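Three days eating my way around Porkemmont

I went to Porkemmont for the food fair, and I'll admit that I'd planned the whole trip around lunch. The fair runs for four days every October, and I managed three of them before my stomach and my train ticket both told me it was time to go home. If you've read in the business pages that the region is in trouble, you might expect a sad little affair with half the stalls shuttered. I couldn't get a seat anywhere!

Now, I know a full restaurant doesn't tell you much about how a town is doing. People will give up a new coat long before they give up Sunday lunch. But I talked to a lot of cooks and sellers over those three days (talking to people is the part I'm good at, cooking not so much) and they had plenty to say about it.

Getting in

The fair takes over the old market halls behind the station. You buy a paper wristband at the gate and it gets you into everything except the evening dinners. I arrived a bit after nine in the morning, which I'd recommend, as by eleven the line was back to the tram stop and people were eating sandwiches in it. Who brings a sandwich to a food fair? A lot of people, apparently, and one man offered me half of his.

Hall one is cheese and cured meat. Hall two is bread, pastry and sweets. Hall three is where the bigger producers are, and where the coffee is cheapest, so I kept ending up there.
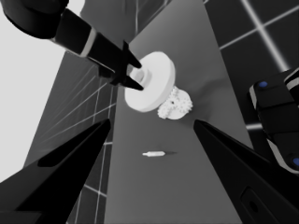 Lunch at Trestov

Trestov is a family place on the corner opposite hall two, with paper tablecloths and a menu that's read out to you at speed. I understood possibly a third of it and nodded at the rest. What arrived was a bean soup thick enough to hold the spoon up, then pork shoulder with sour cherries, then a slice of walnut cake I hadn't asked for and was very happy to see.

Ragnheiður Bech runs the dining room, and she sat down with me once the rush had gone. Every table had been taken since noon, so I said business must be wonderful. She laughed at me! A full room at lunch, she told me, is people having the soup and a glass of tap water and splitting the cake. Ten years ago the same families had three courses and a bottle of wine, and they came back on a weeknight. Now the weeknights are dead and she only opens for dinner on the weekend. Her butcher has put his prices up twice since spring, and she's put hers up once, by very little, and still heard about it from the regulars.

I had the cake again the next day, by the way. I paid for it this time.

The cheese tasting

I'd booked the Trarnedis tasting months ahead, and I'm glad I did. Trarnedis is a dairy up in the hills that makes a hard sheep's cheese, and they bring four ages of it so you can go from young to old with a bit of quince paste in between. The young one is milky and squeaks a little. The oldest is all crunch and salt and makes your eyes water, and I bought a piece far too big for my bag. It perfumed my hotel room and then a whole train car. Sorry, everyone.

Frida Gunnlaugsson led the tasting. She's been making cheese there since she was nineteen, and she can tell you which slope the sheep were on, or at least she says she can and I wasn't about to argue. They sold 2958 wheels last year, and she gave the number so quickly that I think she says it in her sleep. More than half now goes abroad. The local shops used to take whole wheels and these days they ask for wedges, so the dairy has had to buy a cutting table and find people to do the wrapping. She didn't sound gloomy about it, more a bit tired.

There were supposed to be 200 places across the day's tastings and I'd swear they squeezed in a few extra. My neighbor had his elbow in my quince paste for most of it.
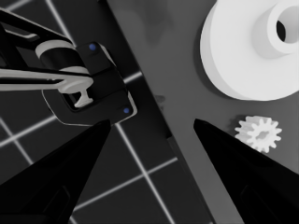

Ragnarsson Supper Club – Travel & Table pages

A quick word for club members, as several of you asked me about the big dinner. Yes, I went, and yes, it's worth doing once. They set up long tables down the middle of the main street and feed about 400 people in one sitting, everyone passing platters along. You pay up front and you don't choose anything. We had grilled peppers, dumplings in broth, roast lamb with more garlic than I've ever met in one place, and then little fried things with honey that vanished before they reached my end. I caught one! Next time I'm sitting nearer the kitchen tent.

Wear layers. The evening starts out mild and by the time the lamb comes round you'll want a proper coat. The benches have no backs either, and four hours of that is long for anyone over fifty (me).

Where I stayed was a plain guesthouse ten minutes up the hill from the station, clean, with a breakfast of bread, plum jam and boiled eggs. The room was cheaper than I'd feared and the walk down is lovely. The walk back up after the dinner was something else, and I stopped twice to admire the view, in the dark.

If you go, bring cash for the small stalls, as the card machines gave up in hall two by midday on my second visit. Book Trarnedis early. Trestov doesn't take bookings at all, so turn up before noon or wait until two, when the soup may be gone but there's usually still cake. Tell Ragnheiður I sent you and have the wine, please, she'd be pleased to sell a bottle.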